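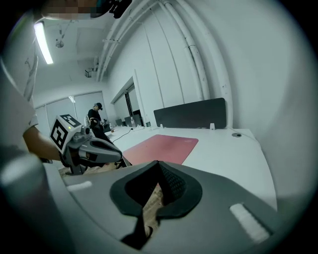
Print this page | E-mail this page

So I'd been on the Premham bus for 46 minutes when Nadine Sabbagh got on with a goose under her arm. A live one, mind you!

"It's Petrică's," she said, and sat down next to me (there were loads of other seats). "He's lost the bet."

I asked which bet — Petrică Rusu makes one every Tuesday — and she wouldn't say. The goose looked at my sandwich. I gave it the crust, then the rest, and by Orkov Street it was asleep on my coat and I'd missed my stop.

"Do you want him?" said Nadine.

Print this page | E-mail this page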